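3.2 Planning the equipment purchase

When we first sat down in January to work out what the Wotelham kitchen station would need, we made the mistake that I suspect most small labs make, and put nearly all of our attention on the arm. The arm is the exciting line in the budget, after all, and it was the one our colleagues at Simdale kept asking us about over coffee. It took a rather patient afternoon with Valter Coelho, who had already been through two rounds of this at Witberg, before we started to look properly at everything that sits around an arm and has to be paid for as well.

We therefore split the request into 6 lines: the arm and its mounting, the gripper and spare fingers, cabling and power, lighting, household goods, and a reserve for breakage. The household line was the one that drew the most questions from our reviewers, and we have a good deal of sympathy with them, as it does look odd to see cereal and plush fruit on the same form as a motor controller. We had originally set it at $1856 for the whole project, and we are happy to say that we kept to that figure, though it meant buying most of the small appliances second-hand and being a little less fussy about colour than we might have liked.

Figure 4 gives a fair idea of what the household line has to cover at one station. We would gently encourage other groups to set up a counter like this on paper before they order anything, and to mark how far the arm can reach over it. In our first plan the appliances were placed along the front, and it was only when we drew the reach of the gripper to scale that we understood how much of the counter they would take up. Moving them to the back cost us nothing at that stage – it would have cost us a fair bit once the mount was bolted down. 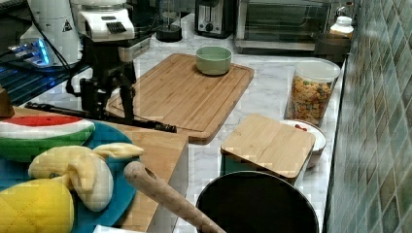 Figure 4. Station counter with arm and gripper, cutting boards, plush foods on a blue plate, cookware, and appliances along the back.

Plush foods deserve a word of their own. They are dearer than the hard plastic kind sold in toy shops, and we went back and forth on them for longer than I would care to admit. What settled it for us was the replacement rate in our pilot, where 17 hard plastic pieces had to be thrown out for cracks or split seams, against 2 of the plush ones. A group working mainly on rigid grasping may well come to a different answer, and we would not want to talk them out of it.

On the larger items, we asked for quotes from Barrientos and from one local supplier, and found that the purchase price told us less than we had hoped. Freight, the mounting hardware and the yearly service visit were quoted separately in one case and folded in together in the other, so we rebuilt both quotes line by line over the expected life of the station before comparing them. All prices in this section are in Australian dollars, exclude staff time, and are those that were current on Tuesday, March 31, 2020.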